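Nyberg grasp-and-place study — FAQ

Last edited Feb 11, 2024 by Rezaul Kumarasinghe. Short answers, mostly typed between runs. If something is missing mail Hui-mei Ho, she keeps the list.

What is Nyberg?

A method for teaching a two-armed mobile robot to move packaged goods between a table and a shelf. Nyberg is the policy. Vomau is the software that records and replays the runs. People mix the two up all the time, including us in the July draft.

What's the result, in one line?

One policy, trained on tables and shelves together, does better on shelves than a policy trained on shelves alone. We expected it to be a wash.

How much training data?

1247 demonstrations, all teleoperated. No simulation. Each one is a single object from first reach to release. Failed demos are kept but tagged, and the policy never sees the tagged ones.

Why chip canisters?

Tall, light, stiff enough to squeeze, easy to knock over. Also cheap. A canister tells you right away if your approach angle is bad — it tips. Apples and balls roll off and you lose a minute fetching them.

What does the robot get as input?

Color images from the head view plus joint positions. No depth. No markers on the objects. Head view is steep, so the arm covers a lot of the picture once it's close to the object.
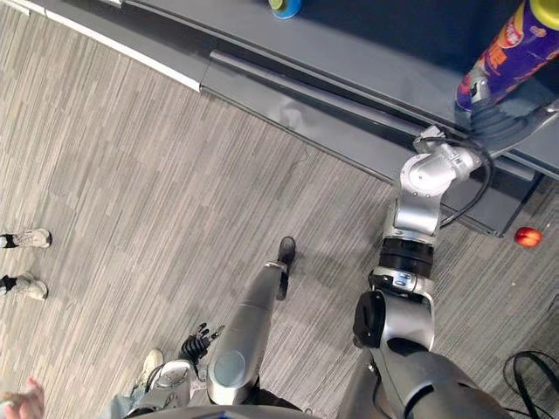

Occlusion is the main reason we feed in a short history and not just the latest image. With only the latest image the policy forgets where the table edge was and starts pushing into it. With history it mostly holds its line. How long a history? We tried some 6 lengths and the middle ones were all about the same, so we took the shortest of those.

Does it work on shiny surfaces?

Worse than on matte ones. Polished metal gives you streaks and a faint second copy of whatever is standing on it. Early versions would aim low, toward the reflection. Mixing steel-table demos into the training set fixed most of it. Not all.

Do you need the room to be tidy?

No, and please don't tidy it before recording. Chairs, cables, tape on the carpet, all fine. We had one clean-room batch and the policy trained on it fell apart as soon as a chair came back. Keep the drive path clear of cables though, thats a safety rule and not a data rule.

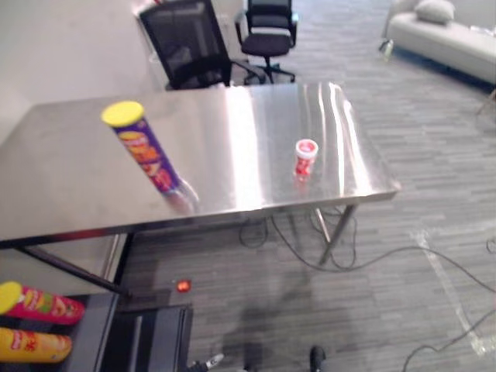

What counts as a success?

Object released, standing upright, on the target surface, hand clear of it. Leaning on a neighbor is a fail. Upright but pushed somebody else over is also a fail. We were softer on this in the first draft and the numbers looked nicer. They've been rescored.

Are the table and shelf tasks scored together?

Separately. There is a combined number in the summary table but don't quote it by itself, it hides the shelf results.

Why is the shelf harder?

Less room for the wrist. On a table you can come in from nearly anywhere. On a shelf the board above limits you, the neighbors limit you, and the front edge is right where the gripper wants to go. Mixed packaging doesn't help either — bottles, cans, bags and canisters all want a different opening width, and bags don't have one answer at all.

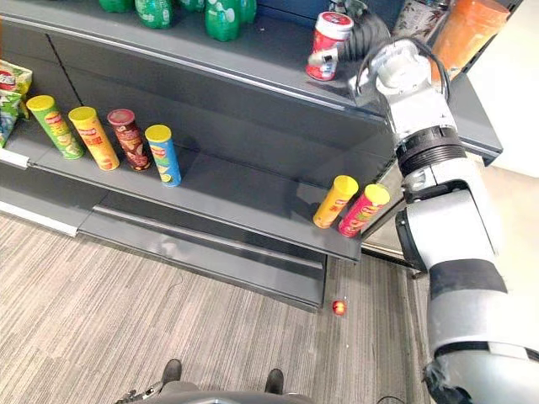

Bags are left out of the scored set for now. They can be on the shelf as clutter but the robot is never asked for one. Same for anything small and round. Next version maybe.

How do you pick the target object?

Typed instruction, plain words. "Red canister", "purple can", that sort of thing. If two objects match, the policy picks one and we score either as correct. Ambigous instructions are logged so you can filter them out.

How does it compare to other methods?

We ran 2 baselines, Jimmont and Oltmont. Same demos, same robot. Jimmont is close on the table and drops off on the shelf. Oltmont is slower to train and steadier at the end of a reach, so if you mostly care about release quality it's worth a look. Full table in the appendix.

Can people stand near it during runs?

Trained operators only, outside the reach of both arms, one hand near the stop. Visitors stay behind the line.

Known problems?

Hesitates before release, sometimes for several seconds. Prefers the right arm even when left would be shorter. Regrasps badly if the first grip is too close to the lid. We have a fix for the last one, not tested enough to ship.

Where's the code?

Vomau goes out first. Nyberg weights after the review is done. Please don't ask for a date, we don't have one.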